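About Skornton Bricks

We're a small shop in Nulville with a big soft spot for toy bricks. Second-hand ones, mostly! We buy them by the boxful, sort them by colour and shape, and send them out again to schools, clubs and grown-ups who never quite stopped building.

It began in January with 22 boxes in a spare bedroom and has rather got out of hand since. We now keep 107 colours and shapes on the shelves, and the earthy ones are our favourites - browns, oranges and deep greens make lovely woodland models. 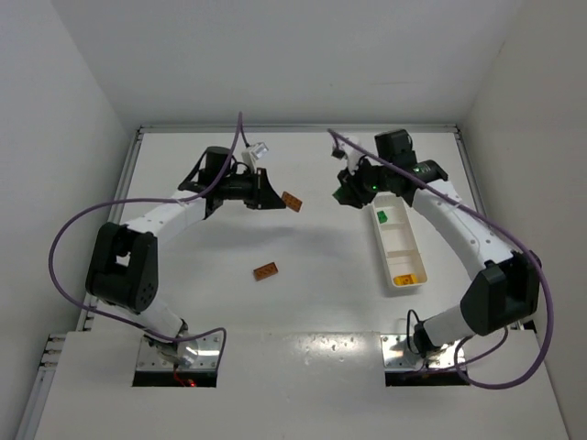 How we sort

Every brick gets a look from all sides, studs included. Colours first, then sizes, then into trays. Chipped ones go in the Kuroda box (named after our first shop cat) and are sold by weight for garden projects and mosaics.

Come and build

Our building table is open to all on Saturdays, and there are five starter sets to borrow if you don't know where to begin. Bring your own bricks too - we love a swap!

Skornton Bricks, 322 Brornura Road, Nulville | Contact us | © Skornton Bricks | Back to top

We use cookies to remember your basket. OK / Settings

Comments (2)

greenroof: Got a bag of dark greens for my hedge, perfect match, thank you!

Mossy: Do you ever get long flat browns? Need loads for a jetty.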